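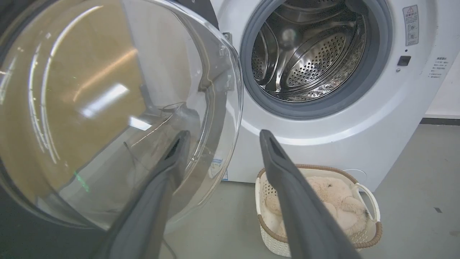

Do jokes about national politicians last longer than jokes about local ones?

They last longer on average, but the gap closes once the national figure leaves office. A joke about a sitting leader tends to hold for the length of the term and then drops quickly. A joke about a town council starts lower with an outside audience and falls more slowly.

The figures behind that answer come from Heloísa Tavares, whose study of political comedy on radio covers 336 sketches drawn from 113 broadcasts of the Predemley Hour. She divided them into single jokes, 2,024 in all, and logged each one by target, premise and form. We spoke by phone over two afternoons.

Her definition of a joke is narrow. "One setup, one turn," she said. "If the turn is used again with new information, I log it again. If it is only repeated, I log it as a callback and it goes in a separate column." Impressions are left out of the total unless the words would still work in another voice. She accepts that this removes much of what listeners remember about the show.

Every joke was placed in one of four groups: person, policy, procedure or national habit. The last group gave the most trouble. A line about a country being too polite may be aimed at the whole public or at one minister hiding behind good manners, and the transcript often does not settle which. Tavares played the doubtful cases to a second listener, and where the two disagreed the joke was marked as mixed. Mixed jokes stay in the total but are dropped from comparisons between groups.
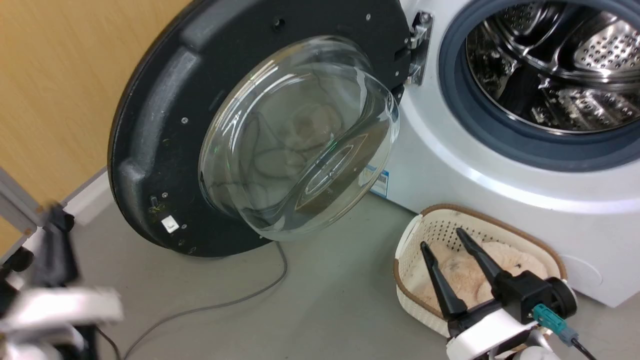 Decay was measured with listening panels in Orthorpe. Each panel heard an old sketch with the date withheld, then reported who the target was and what the complaint had been. Tavares found that jokes carried by a familiar object did better than jokes carried by an event. "Say the budget is a washing machine standing with its door wide open," she said. "A round glass door, a black ring, people know what it is. They can follow the line even if they have lost the budget. Say the budget is the vote of the previous evening and you have lost both." She calls the first type a carried premise and the second a dated one. Dated premises were the weaker type in all groups, with procedure the worst affected.

Laughter on the recordings was handled separately. She ran the audio through Orico, a tool that marks the start and end of audience noise, and corrected the marks by ear. Applause was excluded – a studio audience that agrees with a line will often clap before it laughs, and the two overlap. "Clapping measures agreement. I have nothing against it, but I was measuring something else."

I asked whether the writers had seen the results. They had, and one change followed. Scripts are now tagged for premise type before the read-through, using a sheet based on the Değirmenci method, in which each line is scored for what the listener must already know. A line that needs three separate facts is either cut or moved below the line that supplies one of them. Tavares had no part in the decision and would not say whether the show is better for it.
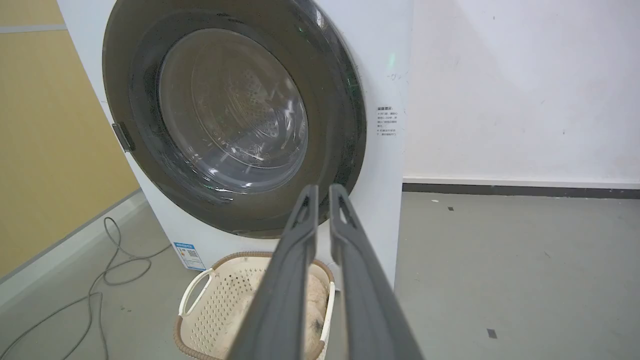
One former panel member has objected that the test was unfair to procedure jokes, as people in Orthorpe had little reason to follow the workings of a distant parliament in the first place. Tavares agrees in part. The panels were asked about their interest in politics, but only after listening, and she now thinks that the question should have come first. A second round planned for May will change the order and add a control set of sketches with no political target.

She does not expect the main result to move. The part she is less sure of is national habit, where the scores were uneven and some of the oldest jokes did as well as the newest. Her working guess is that these lines are inherited – the listener has heard the same complaint from other comedians and supplies the missing part from memory. Testing that would need listeners from outside the country, and she has no funding for them.

Contact the editors | Copyright, all rights reserved | Back to top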